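Re: [Gatmont-water] well samples, Sunday pickup

Esperanza Kowalczyk wrote:
> Do we drop samples at the Pennington store or at Amos's?
> And is the lab fee still 76?

Pennington store, side door, before 2. Fee still 76, cash or check. Label w/ your road AND well depth pls, last time I had to call half of Lilalon Rd.

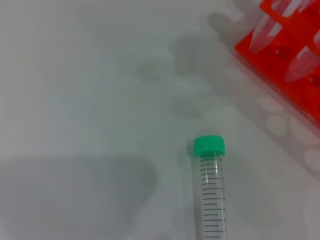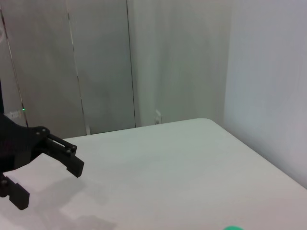 Nitrate results from September are in teh shared folder. County wants the old ones too, back to 2000. Anyone got them??

Amos Castellanos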